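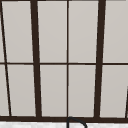 Rimantas Bite revisa entornos simulados para Wodevley desde antes de que existiera la norma interna que ahora firma. El documento, de 11 páginas, fija qué debe cumplir una cocina virtual para que una política de manipulación pueda evaluarse en ella.

«El primer apartado trata de la cámara», explica. «Cada secuencia se abre con la orientación inicial registrada, aunque en ese momento no aparezca el brazo. Una vista que solo contiene la ventana y el arco del grifo es válida si la pose está anotada. Sin pose, se descarta».

Sobre los cristales, la regla es breve: vidrio uniforme, sin paisaje exterior. Bite lo defiende por trazabilidad. «Un fondo con cielo o vegetación introduce variación que luego hay que declarar. Si alguien la necesita, que la declare como factor del ensayo, con su rango y su semilla».

Remedios Ocampo, responsable de validación en Barredo, discrepa en parte. Acepta el fondo neutro para las pruebas de regresión, pero pide un segundo lote con iluminación variable. «Con un solo lote medimos repetibilidad. La transferencia al equipo físico queda sin medir», señala. Su propuesta exige 82 episodios por tarea y condición, con semillas publicadas.

En geometría de colisión, ambos coinciden. Los elementos curvos y delgados, como el caño de un grifo, no pueden sustituirse por una caja envolvente. La norma admite una descomposición convexa con desviación máxima de 4 mm respecto a la malla visual.

¿Y los fallos de render? Bite distingue entre bordes pixelados, que se toleran si la resolución consta en la ficha, y penetraciones entre sólidos, que invalidan el episodio. De la última revisión quedan alrededor de 297 incidencias abiertas, casi todas de nomenclatura. La próxima versión se cierra en julio.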